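Podetard Two-Arm Cell: Set-Up and Operation Guide
Section 4. Preparing and Recording a Cable-Handling Session

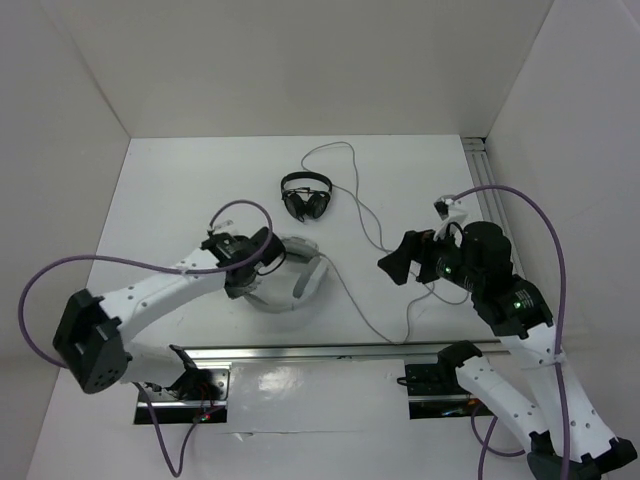 Figure 4-1. Headphones and cable on the cell tabletop, with both arms over the work area.

This section covers the cable-handling task used in the Podetard study at the Plollville lab. Read Section 3 (Power and Homing) first. The task uses one item with a trailing cable and two arms working from opposite sides. The method depends on the cable starting in a different shape for every episode, so most of the steps below deal with how it is laid out.

4.1 Before you start

1. Check that both base plates are tight against the tabletop. Use the hex key stored with the cell.
2. Wipe the tabletop and the rail between the bases with a dry cloth. Do not use glass cleaner. It leaves streaks that show up in the recordings.
3. Trace the purple cable on each arm from the gripper down to the base. It must hang free, with enough slack for the wrist to turn fully both ways.
4. Start the Tindex recorder and wait for both arms to appear in the device list.

CAUTION: Keep your hands outside the walls whenever the arms are powered. Use the stop switch before reaching in, even to move the cable.

4.2 Placing the items

5. Set the headphones toward the back of the table, between the two arms, with the ear cups facing the front rail.
6. Pick up the headphone cable in one hand and let it drop onto the table. Leave the bends and crossings as they fall.
7. If the cable forms a tight knot, pick it up and drop it again. Loose crossings are allowed.
8. If the episode sheet calls for a second item, place it within reach of the left gripper. It may touch the headphones but must not lie on top of them.
9. Make sure no part of the headphone cable is wrapped around an arm or caught under a base plate. It may pass below a gripper.

NOTE: Do not copy the layout in Figure 4-1. In the January pilot, operators tended to repeat one tidy layout, and the trained policy did poorly on any other.

4.3 Recording

10. Move both arms to the ready pose, with the grippers above the table and clear of the items.
11. Press Record. The episode length is fixed at 60 seconds.
12. Guide the arms through the task on the episode sheet. If a grasp fails, try again without stopping. Recoveries are kept in the training set.
13. Release all items and return both arms to the ready pose before time runs out.
14. Mark the episode Complete, Partial or Void. Use Void only for a hardware fault or a hand inside the walls.
15. Reset the items from step 5.

Stop after 15 episodes and home both arms again. Joint readings drift over a long session, and homing clears the error.

4.4 Data sets used in the study

The full set holds 1,345 episodes. The policy reported in the main results was trained on all of them. A smaller set of 580 episodes, recorded by Ankit Bhardwaj and Ada Caputo, was used for the comparison without recoveries. Keep new recordings in a separate folder and do not merge them with either set.

Report layout questions to Sunita Nigam and recorder faults to Girish Malhotra.

Section last revised August 20, 2020.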